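Wednesday, late morning. Sesum cell, umbrella sorting, second round on the Vondráček relabeling idea.

Writing this down before I talk myself into it. The claim going around the group is that relabeling the teleop demos after the fact (cut at each gripper close, throw out the operator's dithering, stretch what's left to even timing) gives a policy as good as one trained on twice the raw data. The plot looks great. I don't trust the plot yet.

What was compared: 1000 raw demos against the same 1000 relabeled. Same network, same seed, which bothers me. One seed each is a coin toss with a nice legend. I asked for 4 and got told the queue was full until Danis finishes. Fine, but then we shouldn't be saying "as good as" out loud.

Second complaint. The success metric counts an umbrella as picked if the gripper is closed and above the height threshold at the end of the episode. A gripper closed on nothing passes. Went through the logs for the relabeled policy and found 6 episodes scored as success where the finger gap is at its minimum, so it was holding air. Didn't find any in the raw runs, but I haven't gone through all of those, so no conclusion. Metric needs a gap check before anybody reruns anything.

Third. The relabeling cuts out the pauses, and the pauses are where the operator waits for the other arm. With both arms working over one floor panel that waiting is information. If we delete it I'd expect more near misses in the middle. Wamik's collision monitor should show this, except it was logging at the low rate and most of the trace is useless. Changed the setting to 2 ms, restart the node or it won't take.

Layouts are the other soft spot. Folded umbrellas in pink, light blue, lavender and cream, straps and handles going every which way, some on top of each other. That part I like. But the "random" start layouts come out of the same hands every day, and I bet the policy has learned our habits.

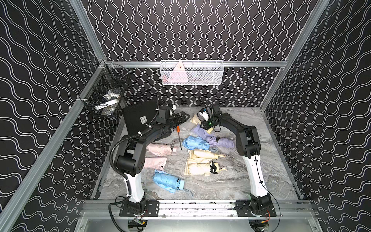 So before the next comparison I want start layouts drawn from a script and laid out by whoever is not running the trial. Slow and annoying, do it anyway. Overlapping pairs should get scored separately too. I suspect the whole gain comes from the easy ones lying by themselves, where cutting the dithering can't hurt much.

Also want a control where we cut the same amount of time at random points. If that does as well, the method is just "shorter episodes train better" and we can all go home.

To do:
gap check in the scorer
rescore both sets, old checkpoints
random-cut control
ask again about seeds
left wrist cable, check slack at full reach

Leaving the plot off the wiki until the rescore is in.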